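Maintenance of the Hand-Held Gripper Unit, Collado Project
Section 3: Finger alignment and pad care

The unit has two black linkage fingers with blue pads. The fingers must close evenly, or the pads meet off center and thin cloth slips. Before each garment session the pivot pins were checked for play and the pads were wiped with a damp cloth.
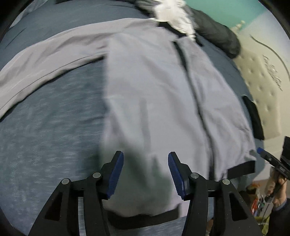
Both fingers open over a garment on the bed, blue pads facing the gap.
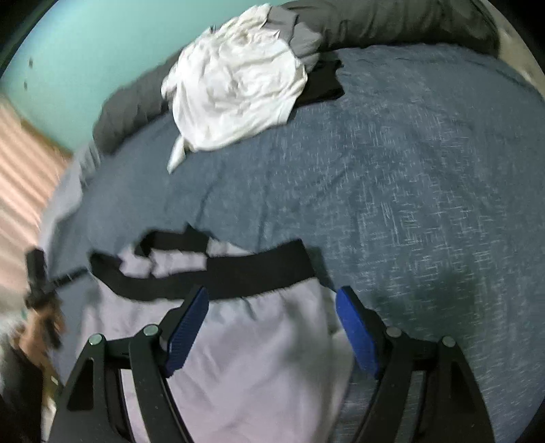 How often do the pads need to be replaced?
After 15 sessions, or sooner if the pad face has started to lift from its mount.

We replaced one pair in May, after 14 sessions. The old adhesive took 47 minutes to remove – the Gatalov manual allows 11. Pin play stayed within limits on the left finger. The right outer pin was tightened once and marked with paint pen. Spare pins are kept in the Prinholm drawer with the 2 mm driver.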